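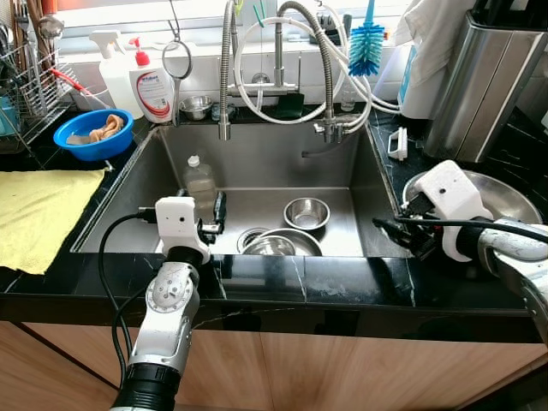 La jornada de puertas abiertas de Stillado empezó a las nueve y media, en el patio de carga, con café y una lista de asistencia que pasó de mano en mano. Stillado es un taller de piedra para encimeras, en las afueras de Hovmont, y abre al público una vez al año, en agosto, cuando para la línea de corte grande. Yo iba con la reforma de mi cocina a medio decidir y una duda muy concreta: si el mármol negro veteado de blanco aguanta alrededor de un fregadero de acero inoxidable encastrado, que es la combinación que más me gusta y la que más discuten en casa.

Nos recibió Savita Gautam, encargada de producción. Éramos 25 en el grupo y nos repartieron en 2 turnos. El mío entró primero en el almacén de tablas, una nave alta y fría donde las piezas se guardan de canto. Las etiquetas llevan la cantera, el lote y el grosor. Gautam insistió en que conviene elegir la tabla en persona, con la luz del portón abierto, y marcar con tiza la zona donde irá el hueco de la pila. Una veta que cruza en diagonal puede quedar partida justo en el frente.

Luego pasamos al corte. La sierra de puente estaba parada, pero Ankit Singhal puso en marcha una más pequeña e hizo una abertura de prueba en un retal. Mucho ruido y mucha agua. Las esquinas interiores se hacen siempre con radio – en ángulo vivo la piedra se raja – y el canto se pule a mano, con seis granos distintos.

En la zona de acabados pregunté por las manchas. La respuesta fue menos tajante de lo que esperaba: sellador cada año, jabón neutro, nada de vinagre ni limón, y aceptar que junto al grifo el brillo se irá apagando. A Cirilo Aguirre, que venía conmigo, le convenció más el granito. El presupuesto orientativo que me dieron fue de 635 euros por metro lineal, con el hueco incluido y el transporte aparte.

La visita acabó pasadas las doce. Para aparcar, mejor la calle de atrás; el patio se llena enseguida.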